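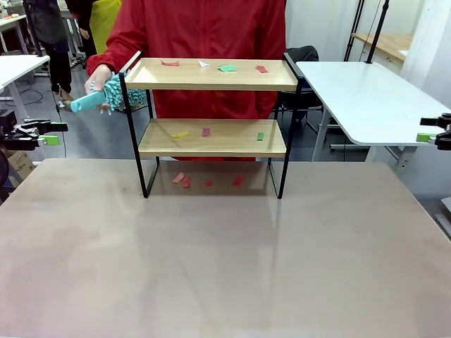
Pengate Community Help
Housekeeping and Shared Spaces > Shelving and Furniture Care

Clearing paper scraps and dust from a small two-tier shelf

Posted by FrontDesk_Grabowska
Status: Open to replies

Our office at the Grabowska Learning Center maintains several small tabletop shelf units in the craft room. Each has two light wooden boards held in a black metal frame and stands on a large work table. At the close of the afternoon session the shelves are usually covered with bits of colored paper left over from cutting work, and a good number of these also collect on the table under the lower board.

Staff have been issued chenille microfiber dusters, the kind with the soft fingers on a short handle. Opinion is divided on how they should be used. One group dusts the upper board first and allows everything to fall. The other group insists that the paper must be picked up by hand before a duster is brought near the shelf. We have also had complaints that the fingers catch on the metal rods at the ends and that small scraps are carried from one shelf to the next.

We would be grateful for guidance on the following matters. In what order should the boards be cleaned? Is the duster a suitable tool for paper at all, or only for dust? May the wood be wiped with a damp cloth afterward? The finish is not identified in our purchase records. We are preparing a one-page instruction for the room and would like it to be correct before it is laminated.

3 replies

Posted by Housekeeping_Office_North
Marked as helpful

The order of work should be from top to bottom: the upper board, then the lower board, then the table surface beneath. Any other order requires the lower levels to be cleaned twice.

With regard to the paper, a chenille duster may be used to move light, dry scraps. It does not hold them well, and it should be treated as a soft brush for that part of the task. The procedure in our building is as follows.

Remove any books, cups or supplies from both boards. Shake the duster out over a waste bin before starting.

Place a shallow tray or dustpan against the front edge of the upper board. Draw the scraps toward the tray in short, slow strokes, working from one end to the other. Quick strokes lift the paper and scatter it behind the unit. Folded pieces tend to roll underneath the fingers and are better picked up by hand.

Repeat on the lower board. Clearance is limited there, so hold the duster low and nearly flat, and approach from the front. Reaching in around the side of the frame is the usual cause of the snagging you describe.

Gather the scraps from the table last. Reach under the lower board from the front and pull everything forward past the legs. If the unit is light enough to be lifted safely by one person, set it to one side and clear the table in a single pass.

Once the paper is gone, shake the duster again and go over both boards and the metal rods for dust. The rods should be wiped along their length. Pushing the duster across them causes the fingers to wrap around the metal.

Our room instruction allows 3 minutes per unit. New staff may need longer during the first few sessions.

Posted by pengate_member_200

We just use a hand vacuum. Empty it first or it blows bits back out. Never had any trouble with the duster because we never use it on paper.

Posted by Facilities_Vultex_House

The reply from Housekeeping_Office_North is sound, and I would add the following on the care of the wood and of the dusters.

Where the finish is unknown, a damp cloth should be tested on the underside of the lower board before it is used on any visible surface. Wring the cloth until no water can be squeezed from it, wipe a small area, and leave it for 60 minutes. If the grain feels raised or the color has changed, keep to dry methods. If there is no change, an occasional wipe is acceptable, provided the board is dried immediately with a second cloth. Pay attention to the front edges, where hands rest most often and where glue is commonly found in craft rooms.

Dried glue should be dealt with before dusting. A scrap that does not move under the duster has probably been stuck down, and repeated brushing will only mat the fingers. Ease it off with a plastic scraper held flat to the wood.

The microfiber heads should be washed in warm water with mild detergent, without fabric softener, and hung to dry fully. We keep 2 heads for each room so that one is available while the other dries. Check the care label first, as some heads are not made to be removed from the handle.

Our supply closet stocks Fillix replacement heads, but any head that fits the handle will serve.

Posted by FrontDesk_Grabowska
Comment on the above

Thank you for these replies. We will adopt the tray method and test the boards in November, when the room is closed. Could Housekeeping_Office_North confirm whether the tray is held in the free hand throughout, or clipped to the board?

Posted by Housekeeping_Office_North
Comment on the above

It is held in the free hand. We do not recommend clips on bare wood.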